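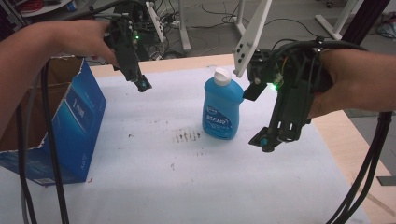
*Figure 2. Blue plastic bottle on a table with a white covering. Photograph: Plarico project.*

## 4. Keeping and refilling containers in the home

### 4.1 Scope of this section

Section 3 dealt with the way refill shops were set up in Stestow and with the prices they charged. The present section turns to the household. It considers how people in the study area decided which containers to keep, where they stored them, and at what point a container stopped being treated as something to refill and began to be treated as waste. The material comes from the household survey, in which 400 homes took part, and from the longer interviews held with a smaller group drawn from the same list.

The term "container" is used for any closed vessel in which a household product is bought or carried home. Most of those discussed by respondents were plastic bottles (Figure 2), followed by glass jars and tins. Paper and card packaging was left out of the study, as was any container sold with food that required cooling. Large drums supplied directly to shops were treated in Section 3 and are not considered again.

### 4.2 The decision to keep

Earlier work on household waste has tended to treat keeping and discarding as a single choice made when a product runs out. The interviews did not support this view. Respondents described a period, often a long one, in which an empty bottle was neither in use nor thrown away. It stood on a windowsill, under a sink or beside the back door. Several respondents in Satti, where kitchens are small and most homes have a shared yard, used the same word for these bottles as for tools left out between jobs. The waiting period appears to matter a great deal for refilling, as almost no one reported emptying a bottle and taking it to a shop on the same day.

Three features of a bottle came up repeatedly when respondents explained why one had been kept and another had not. The first was the opening. A wide neck made a bottle easy to rinse and easy to fill without a funnel, and respondents who had once spilled liquid at a shop counter were firm on this point. The second was the cap. Bottles whose caps had been lost were rarely kept, even when a cap from another bottle would have fitted. The third was the surface. Once a printed label had begun to peel, a bottle was described as "old" or "finished," although its condition was otherwise sound. A few households removed labels on purpose and then kept the bare bottle for years.

Color played a smaller part than expected, with one exception. In homes where more than one cleaning product was stored, color was used to tell products apart, and a bottle of a color already in use would be passed over in favor of one that stood out. This practice was most common in homes with young children. It carries a risk, as color alone says nothing about contents to a visitor or a new member of the household. The refill shops asked customers to write the name of the product on the bottle, and marker pens were available at most counters. Respondents generally approved of the rule, though many admitted that the writing wore off and was not renewed.

### 4.3 Storage and space

Storage space was the most frequent reason given for throwing away a container that could still have been used. The survey asked respondents to say where empty containers were held and whether that place was considered full. Homes in the older part of Skorkula, which often have a pantry or cellar, reported the fewest difficulties. Homes in the newer apartment blocks reported the most. The difference remained when the size of the household was taken into account.

Space is not simply a matter of floor area. In the interviews, people with a good deal of room still spoke of a shelf or a corner that had been given over to empties, and they treated the limits of that place as fixed. When it filled, the oldest containers were cleared out. Others in the same home sometimes disagreed about whether the place should exist at all. One respondent kept her bottles in a covered box so that they would not be removed. Another had stopped refilling altogether after a kitchen was repainted and the former shelf was taken down.

These accounts suggest that a small, settled place for empties supports refilling more than a large amount of unassigned room. The Plarico project tested this idea in a limited way by offering a narrow hanging rack to households that asked for one. The racks were popular, but those who requested them were already frequent visitors to the shops, and no firm finding can be drawn from their use.

### 4.4 Trips to the shop

The refill shops in the study numbered 11 and were spread unevenly. Respondents who passed a shop on the way to work or school seldom planned a visit in advance and were more likely to have forgotten to bring a bottle. Those who lived farther away carried several containers at once, usually on a Saturday, and combined the visit with other errands. Weight was mentioned by older respondents in particular. A bottle that was easy to carry when empty became awkward when full, and some chose to have it filled only halfway.

The lending of bottles by the shops had mixed results. A borrowed bottle solved the problem for a customer who had come without one, but it then entered the home alongside the bottle that had been forgotten. Shop staff noted that lent bottles were slow to come back. Respondents did not see this as a failure to return property. They spoke of lent bottles as part of the general stock, and exchanged them freely with neighbors.

Opening hours were less important than had been assumed at the planning stage. Complaints were made about queues in the late afternoon, when one member of staff was often serving refill customers and ordinary customers at the same counter. In two of the shops a separate table was later put out for filling, and comments recorded after that change were more favorable.

### 4.5 The end of use

The study followed households for 12 months, a period long enough to observe some containers leaving use and too short to say how long a typical plastic bottle remains in service. Visible wear was the usual reason given. Cloudiness, a smell that remained after rinsing, and small cracks near the base were all named. Respondents differed widely in how much wear they would accept, and the same person might accept more in a bottle used for floor cleaner than in one used for hand soap.

Not all containers that left refilling went into the waste stream. Many were moved to a lesser use, such as watering plants, holding nails, or weighting down the cover of a vegetable bed. Households did not report these as discarded, and the survey form had no suitable answer for them. The figures for disposal given in Appendix B should be read with this in mind. A revised form, now in use in Satti, includes a separate line for containers that remain in the home but are no longer taken to a shop.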